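Wallside Desks & Tables
Home | Shop | Refinishing | FAQ | Contact

We use cookies to remember your basket. OK | Manage settings

Questions I get asked a lot

Are the tables new or used?
Used, nearly all of them. I buy old office tables, fix up the tops and sell them on for kitchens, craft rooms and home desks. The only new things I sell are leg sets from Dramerska, and those are listed on their own page.

Which one should I get for a small room?
Probably the Ollden. It has rounded corners, and I've caught my hip on enough square ones to feel strongly about this! If you want it against a wall, put the cable hole at the back and you'll forget it's there until you need it.

Can I get a replacement cover for the cable hole?
Yes, I keep a box of them. Measure across the hole itself and not the old cover — people mix those up all the time and then the new one drops straight through. Dark gray is what I usually have. Other colors take me a while to find.

Do I really need coasters?
For a cold glass in summer, I would. For a cup that just stands there holding odds and ends, don't bother, but lift it when you wipe down so you don't end up with a grimy circle.

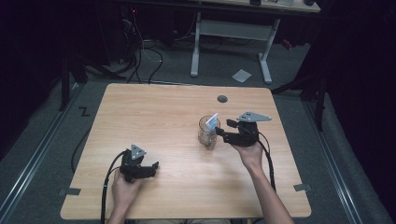

I do keep a plain glass on my own table for receipts and folded notes, and it beats a drawer because I can see what I've stuffed in there. Wipe the wood with a damp cloth, then a dry one, going with the grain. Skip the spray polish, please. It builds up and goes streaky and then I get an email about it.

How much is delivery?
It's $23 in town and $146 for anything on the Escobedo truck, which goes out twice a month. Orders over $200 before tax don't get free delivery, sorry — that was a January offer and it's over.

Can I bring it back?
Sure, within 168 hours of delivery (a week, but the card people like it in hours). Keep the legs and bolts together in a bag if you can.

Last updated 05/08/2024

Contact | © Wallside Desks & Tables | Back to top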